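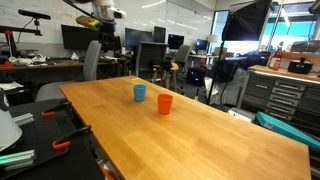 Posted by Ivar Halvorsen in Workshop Notes | March | 6 comments

I promised a few of you I'd write up the gripper comparison once I had enough runs to say something useful, and then I kept putting it off because I wanted just one more evening with the Limell. Well, I've had my evening (several, if I'm being truthful with my wife) and I think I can finally talk about it.

The test is as plain as I could make it. Two plastic cups, one light blue and one orange, stand near the far end of the butcher-block table, and the arm comes down from overhead, picks up one and sets it inside the other. I love that table, by the way. The warm color of the wood makes the blue cup a joy for the camera to find, though the orange one gave me more trouble than I'd like to admit until I fixed the white balance.

First up was the Plulel, two fingers with soft pads. It's a friendly thing! It forgives a sloppy approach, and it never once dented a cup. My complaint is the speed, and also the cable, which comes out on exactly the side where you don't want it.

The Limell closes much faster and has a proper force setting, and I spent a whole afternoon creeping up from the bottom of the range before I found a grip that held without squeezing the rim out of round. Once I had that, it did 185 nests in a row before a miss, and I may have cheered.

Both ran from the same Carkemen controller, with no changes except the finger offsets. I still want to try the Lindqvist, but it costs 2,000 dollars more and I'd have to make a new wrist plate, so that one is waiting until I've cleared some space on the desk.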